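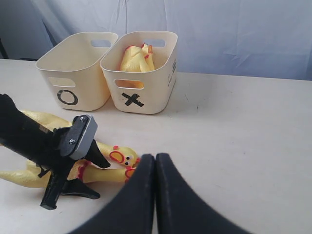 Hi, and welcome to the page I keep promising people after talks! I work on a small manipulation project called Trirnden, and for most of the past year my job has been rubber chickens. We're trying to find out how little demonstration data a two-armed setup needs before it can follow a sorting rule it was shown by hand, and whether the corrections you make along the way are worth more than the clean runs. (Short version: yes, by a lot. Longer version further down.)

I'm keeping this one picture big, with the notes underneath in small chunks, so you can read the bits you care about and skip my rambling about bins.

**Chicken task, wrist view. One bird in the X bin, one still on the table.**

This is the view the policy gets from the wrist, fingers and all. The O bin on the left is empty and the X bin has its chicken in it, head poking up by the back rim.

**The marks**

Those are hand-drawn with a fat black marker, and I love them. We started with printed tags, and the model got very good at tags and very bad at everything else. With an O and an X drawn by a person, we can redraw them on a different pair of bins and see if it still gets the idea. It mostly does! Swapping the two bins left to right cost us almost nothing once the swap had shown up in training. Before that it just went to the side it liked.

**Why chickens**

They flop. A block is in the same shape every time you pick it up, and a rubber chicken has long legs that end up wherever they please. Grab it too near the head and the feet drag over the rim on the way in. Grab it by the legs and the head swings. We tried foam balls first and the results looked wonderful and taught us nothing, so into the drawer they went.

**The method, in everyday words**

We collected 1000 demonstrations by teleoperation, all with the same white table and pale cloth behind. We trained a first policy on those (the code name is Oberholzer, please don't ask, it was a long Friday). Then we let it run, and whenever it got into trouble the operator took over, fixed the problem and handed control back. We kept only the takeover part plus a little bit before it. Those clips are short, often just a few seconds, and by the end we had 3701 of them.

Then we retrained on the lot, with the corrections weighted more heavily than the full demonstrations. I was sure that would wreck the easy cases. It didn't, and I owe a labmate a sandwich.

**What got better**

Regrasping, mainly! The first policy would close on a chicken, miss, and carry on to the bin with nothing in its fingers, very sure of itself. After the corrections it goes back for a second try. It also learned to lift higher before crossing the rim, which no one put in on purpose. I went looking through the clips and found that our operators do it whenever they've just had a snag, so I guess it picked up the habit from them.

**What didn't**

Two chickens in a tangle. If the legs are crossed it picks one, drags the other along and drops both in the same bin. We have 8 tangled starts in our test set and it failed every single one of them, so that's a pretty clear answer. I think it needs the second arm to hold one bird down while the first arm pulls, and our demos barely have any of that in them.

The other weak spot is the wrist view itself. The fingers take up a good chunk of the bottom middle, and in that last stretch before a grasp the target can slip behind them. We tried giving the policy a short memory of earlier images and it helped a little on the table and hurt a little at the bins. I'm still poking at it.

**Stuff people ask me**

*Does the backdrop matter?* More than I'd like. We pulled it down for one afternoon and the success rate sank. Adding a few dozen runs with the cloth rearranged got most of it back.

*Can I have the data?* Soon! The demonstrations are going up on Gitside in April, along with the correction clips and the training settings we used. The weighting script needs a cleanup first (it has my swearing in the comments).

*Will it work on my arm?* No idea, but I'd love to hear. A group using the Skaltutis controller got our first policy running with a new calibration and a bit of patience, and their gripper is a fair bit smaller than ours.

Next up are crossed legs and a third bin, and I haven't decided what to draw on it. A triangle looks too much like a sloppy O from a distance. If you have a favorite shape, drop me a line through the project page.

*Last updated Wednesday, January 31, 2024*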